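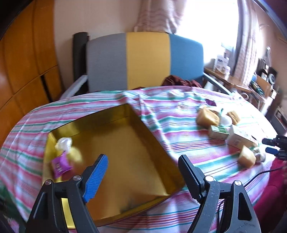 # Emptied the biscuit tin. Now what?

**Clornport Household Board › Kitchen & Pantry**

**rezaul_w**

Every December the good tin comes down for visitors, and by the time they leave it has become the place where wrappers go to retire. I have started emptying mine onto the table. The sachet and one wrapper are still in there because I got distracted by a roll.

Three matters for the board:

1. There's a dark smudge on the floor of the tin, near the front wall. The inside is otherwise shiny gold and I would like it to stay that way. What takes off a smudge without taking off the gold?
2. Can bread rolls and sweet pastry share a tin, or does everything end up tasting like everything else?
3. Do the small boxes go back in, or do they live somewhere else? My wife says somewhere else. She has not said where.

Rezaul Wickramasinghe, tired of eating standing up

---

**tinlid50**

Dish soap, warm water, soft cloth. Leave it ten minutes. If the smudge is still there, leave it another ten. If it's still there after that, put a sheet of parchment over it and get on with your life.

Do not use the green side of the sponge. I did that to a tin from my aunt and it now looks like the inside of a muffler.

---

**Ashraful Sikder**

Never put bread in a tin with pastry. The bread gives up its moisture, the pastry takes it, and by morning you have a crouton and a sponge. Bread goes in paper, in the bread box. Pastry goes in the tin. I have held this position on this board for 7 years and I am not moving now.

---

**mrs_talukder**

Ashraful, you have held it for 7 years and your rolls have been stale for 7 years. I've eaten them.

A tall-sided tin like that one is fine for rolls if you eat them the same day. Wax paper between the layers, pastry on top, lid on. My mother kept both in a Julta tin on top of the fridge and we all grew up.

---

**Ashraful Sikder**

You had three of those rolls.

---

**mrs_talukder**

I was being polite. It took three.

---

**crumbcatcher**

Can we talk about the tablecloth? White with stripes, and you tipped out a tin's worth of baked goods on it. Brave man. Spread newspaper first, then fold it up and carry the lot to the bin. I say this as somebody who once shook a cloth out the window onto a neighbor's clean car.

To question 3: boxes don't go in the tin. They take up the corners, and the corners are where the pastry goes. Flatten what's empty, and if it still has something in it, it goes on the shelf with the tea.

---

**rezaul_w**

The cloth washes. It has survived my nephews.

I am leaning toward the parchment for the smudge. I'm told that if you can't see it, it's a lining.

---

**tinlid50**

Soap first! Parchment is for when you've been beaten. You haven't even wet the thing.

Dry it properly too. Towel, then lid off overnight. The seams are where rust starts, and you won't notice until you get orange on a shortbread.

---

**lowshelf**

Counterpoint to the whole thread: keep sachets in the tin, food out of it. I bought a clear Bravo box for bread, 300 of whatever they charge in here for plastic, and it does the job. I can see what's in it. With a tin you open the lid full of hope and get a sewing kit.

---

**mrs_talukder**

A clear box on the counter means everybody can see there are rolls. Then there are no rolls. The tin is a security measure.

---

**Ashraful Sikder**

For once we agree. On the tin. Not on the bread.

Rezaul, whatever you do, take the wrappers out before you wash it. I have fished a soggy wrapper out of a drain with a chopstick and it was a long evening.

---

**rezaul_w**

Update. Soap, warm water, two rounds of ten minutes. The smudge is paler but has not left. It's getting a parchment lining, cut slightly too small, so it slides around and shows me the smudge whenever I take a pastry.

Rolls went in paper, pastry in the tin. Ashraful may print this out. The small boxes are on the shelf with the tea, where my wife says they are in the way.

---

**crumbcatcher**

Put them in the tin.

---

**Ashraful Sikder**

Absolutely not.

---

**mrs_talukder**

How are the rolls this morning, Rezaul?

---

**rezaul_w**

Firm. I had 4 with soup.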